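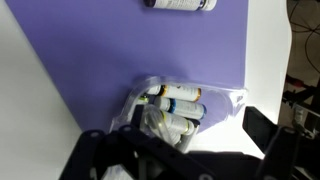
Britt-Marie Kristiansen wrote to me that a person who buys a label printer for the home has too much free time. Maybe she is right. But I have used the Prodero since December, and I want to give my opinion of it, because the reviews I read before I bought it were all written after one day of use.

I paid 613 kronor for it at Sundqvist, with one roll of tape in the box. A second roll I had to order separately. The printer is small and light, and it has real keys, so you don't need a phone. This was the main reason I chose it over the Kika, which asks you to make an account before you can print the word "salt".

## Printing

The text is sharp and dark. Small letters are easy to read, also for my mother, who doesn't see so well. The printer leaves a long empty piece of tape before every label - almost as long as the label itself - and I didn't find any setting to change this. If you print many labels, put them in one line with spaces between and cut them with scissors. 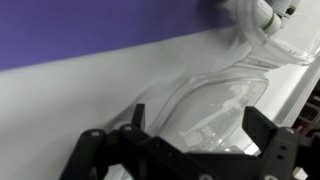 The keys are in alphabetical order. I got used to it after a week, but I still write slowly. Letters like å and ø are hidden behind three presses of the same button, and the manual explains it on the wrong page.

## How the tape stays

On glass and hard plastic it stays very well. Four months in the refrigerator, and no corner has come up. On cardboard it is good enough. On cloth, forget it. The labels on my spice jars went through the dishwasher many times, and the black became a little gray, but I can read all of them.

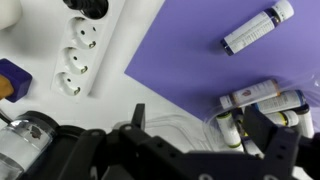

To remove a label you need patience. Warm water helps, and a little cooking oil takes away the glue that remains.

## Batteries

It takes six, and they are not included. Mine lasted until last week. The printer doesn't warn you, it only prints the last letters very pale and then stops.

The Drultov costs 1,243 kronor and cuts the tape by itself. I tried it in the shop and it is faster, but I would not pay double for this. Four stars from me for the Prodero. The missing star is for the wasted tape.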